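Can a machine do the small jobs yet? A gallery from the shop floor

For two years I have followed one question, and I follow it in my free hours, with a notebook and a lot of coffee. The question is whether a machine can do the ordinary work in a house or in a warehouse: put the cups away, fold a towel, fill a shelf, bring an empty bin back to its place. I do not mean the big work. Big work, such as welding a car door, was solved before I left school. I mean the work which a person does with half of the attention while thinking about dinner.

This page is for the shop floor. The page for the kitchen will come in July, if I can find the time to write it properly.

I should say first where my opinion comes from. I worked 12 years in stores and dispatch, most of them at Jundel, where we kept spare parts for washing machines and dryers. The smallest part was a spring which you could lose under a fingernail. The heaviest part was a drum, and for this we had a lift. Between these two were 1,944 different articles, and each of them had its own way of being difficult to hold. Rubber seals stick to each other. Plastic bags slide. A carton which was opened once and closed again with tape does not keep its shape when you take it from the top.

When people ask me if a robot could do my old job, I think about the seals and the bags. Walking between the racks is the easy part, and wheels do it very well already. Reading the label is also easy now. The difficult part starts in the last few centimetres, when the fingers must decide how hard to press.

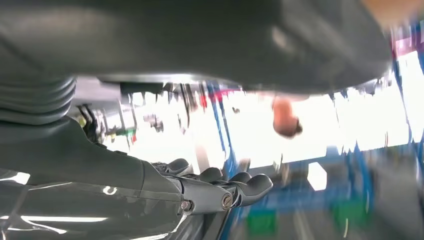
A good picker changes the grip two or three times during one movement and does not notice it. You touch the bag, you feel that it will slide, you push the thumb a little deeper. I tried once to write down these steps for a new colleague and I stopped after one page, because it made the job sound impossible. She learned it by herself in a week.

The makers know this problem, of course. Grirnilora sells a picking arm with suction cups, and for flat closed cartons it is faster than I ever was. I saw it working for one afternoon and I was impressed. Then somebody put a net of onions in front of it, and the arm tried and tried again with great patience. Wavier went the other way, with a soft hand for mixed goods. It takes the onions. It also takes a long time to do it, and I would have packed the whole order while it was still thinking.

Speed is what the managers ask about, but I would ask about the mistakes. If a machine makes 1,000 picks in a shift and drops 2 of them, this sounds very good on paper. But where did they fall? If they fell on the floor, a person picks them up and that is the end of it. If one fell into the wrong bin, the customer gets a door hinge in place of a pump, and you spend half an hour on the telephone. Our own mistakes were mostly of the second kind too, so I try to be fair.

There is also the question of the place. Our racks at Jundel were moved, repaired and bent by the forklift, and no two shelves had the same height. Old bins stood next to new bins. A person looks at such a shelf and reaches in. For a machine, every bent beam is a small surprise, and most of the demonstrations I have seen were done on very tidy shelves. I asked a seller about this at Escobar, a small trade fair which I visit when I can, and he answered that the customer should tidy up first. Perhaps he is right - but then part of the chore is still ours.

My present answer, then, for those who write to me and want only one line: closed cartons yes, mixed goods slowly, bags and seals not yet. I will change this line when I see something better. If you work in a place where a machine fills the shelves next to you, please write and tell me what it is given to do and what you still keep for yourselves. The second list interests me more.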